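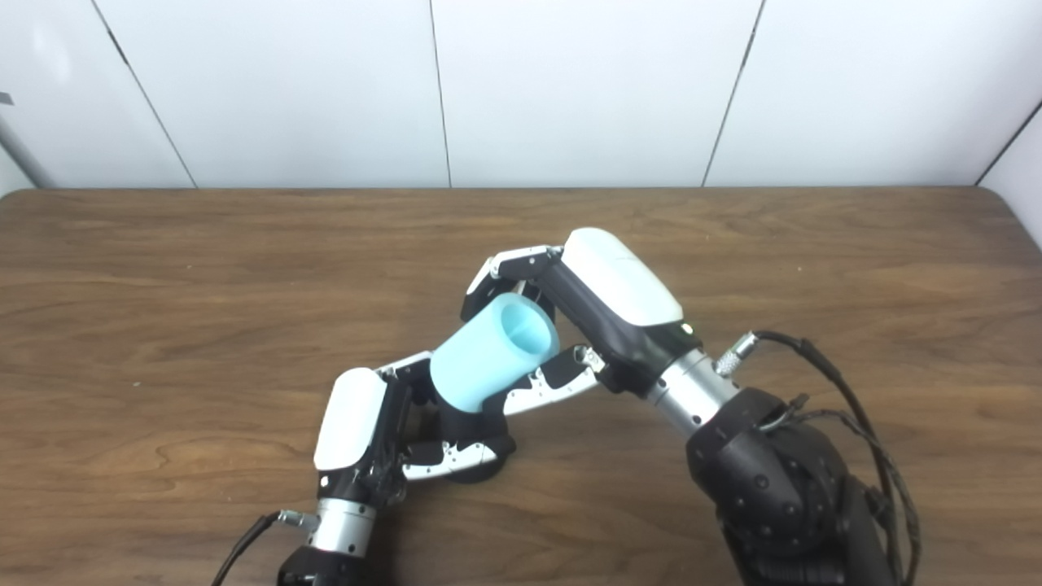
One good cup is enough for a desk, and most of us keep 6. I cleared mine out in June and kept 2, both plain, neither with a handle.

A cup should sit well in the hand and have a rim thick enough to drink from comfortably. Colour matters more than people admit. Pale blue is easy to find on a wooden table and easy to live with for years.

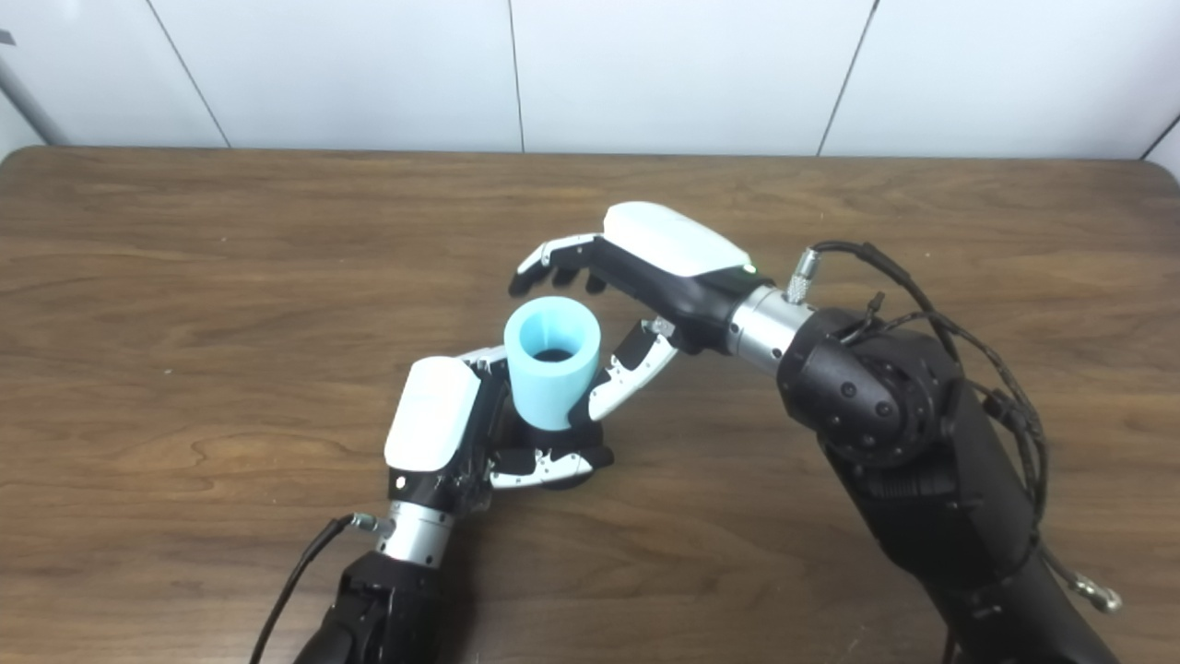

A light-blue cup with a thick, rounded rim.

The catalogue from Skivlow lists 2,198 pieces of drinkware. I got through four pages and closed it.

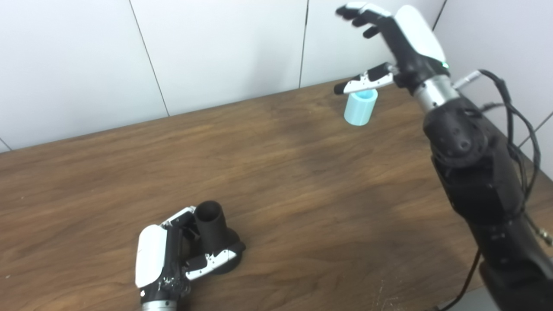 L. Dönmez
Homewares columnist, Sisstead

My neighbours favour matching sets. I'd sooner have a odd pair, one light and one dark, and wash them straight after use.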